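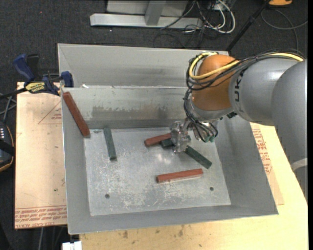 How many blocks go in a set? Six, three red and three green, the same as in February.

Wednesday, 7:40 a.m. Checked the gray metal bin before anything else. The floor is scuffed whitish all over the front half, and the back wall has its brownish-gray smudge low in the middle. Tried dish soap on the smudge, then the paste from Iordache. No change with either. Leaving it alone, as it does not rub off on the blocks.

Went over the blocks at the sink. One green has a soft corner, so I sanded it with 2000 grit, wet, two passes, and stood it on a towel. The reds are fine. Ruben Desmet wants the edges sharper on the next set and has written to Votville about it. Their last quote ran to 6 weeks, and that was before the Nerska order went in ahead of ours.

The paper on the board to the left of the bin needs replacing by the end of the week. There is enough on the roll for two more changes. Cut it long this time and fold the extra under. Last time I trimmed it flush and it crept.

Measured the sloped sides again for the liner. Flustirent sent felt cut for a straight-walled bin, although the drawing gives the slope on all the sides and I marked it twice. Called at 11, got the machine. Wrote instead and attached the drawing again. If they won't recut, I can take a wedge out of each corner and tape the seams, but the tape will lift at the floor.

Still to do: wipe out the two holes near the front, where sanding dust collects. Short brush is in the left drawer.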